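Flallungate Manipulation Laboratory
Equipment Support Record

Subject: Left hand-held gripper fails to retain small items; pad surface damaged
Reported by: Farzana Baloch
Assigned to: Robel Abdella
Priority: Normal
Status: Closed, with one item carried forward

Initial report

During bimanual collection on the tray task, the left gripper lost its hold on the plush item during transfer. The operator repeated the transfer with the same result and stopped. The width reading in Wevex showed 99 percent with the fingers fully open, where 100 is expected. The session was suspended at 7 takes. No person was hurt and no other equipment was affected.

The operator was asked to leave the gripper assembled and to hold both units open over the table so that the pads could be compared.

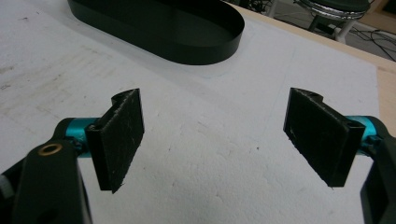

Support requested the firmware version, the date of the last pad replacement, and confirmation that both units had been calibrated on the same bench. Ms. Baloch replied that calibration had been completed that morning on both units. The pad replacement was not entered in the maintenance log, and the operator did not know when it had last been done.

First response (R. Abdella)

The difference in the width reading is within the tolerance we accept and does not explain a dropped item. Please do not adjust the zero position in Wevex. Complete the following checks and report the result of each:

1. Close the fingers by hand with the unit powered off. The pads should meet evenly along their full height.
2. Press on the outer end of each pad and note any play at the joint.
3. Run a fingertip along the lower edge of each pad and report any lifting of the friction material.
4. Repeat the hold test with the plush item at the tray. Stop at the first slip.
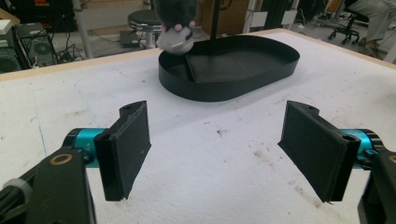

Results received from Ms. Baloch at 2:40 p.m.: check 1 passed on both units. Check 2 found no play. Check 3 found lifted material at the lower corner of one pad on the left unit. In check 4, the item slipped when it was held low on the pads and stayed in place when it was held at mid-height.

Second response (R. Abdella)

The results point to the friction material and not to the joint or the drive. Takes recorded before the first slip may be kept. Later takes from the same session should be tagged "hardware" in Zedinum and left out of the training set until they have been reviewed.

Hiwot Tamiru asked whether the right unit could remain in service. It may, subject to the same edge check before each session. Units must not be exchanged between hands without a new calibration.
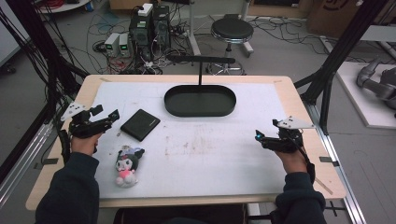 Operator station with both grippers in hand, oval tray at the far side of the table.

Additional finding

Lâm Khổng reviewed the maintenance instructions and noted that they call for inspection of the pad faces only. The lower edges, which rub against the work surface during low grasps, are not mentioned. Lint on the friction material was also raised as a possible contributing factor. Cleaning alone did not change the result of the hold test on the left unit.
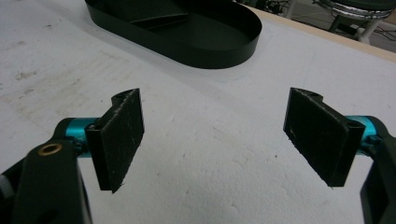 Finger pads over the work surface. Note the ragged lower corner on the left finger.

Corrective action

Both pads on the left unit were replaced from stock. The old adhesive was removed, and the new material was pressed for 90 minutes before use. The unit was then calibrated again and the hold test repeated at low, middle and high positions with no slip. The width reading at full opening is now 100 percent.

The pre-session checklist has been amended to include the lower edges of all pads. Operators who find lifted or torn material are to stop work and open a ticket before continuing. Tape or glue must not be applied as a temporary repair.

Carried forward: Sosina Tesfamariam will ask Yupanqui, our pad supplier, for material with a rounded lower corner. Review is planned for December.

Closed by: R. Abdella
Confirmed by: F. Baloch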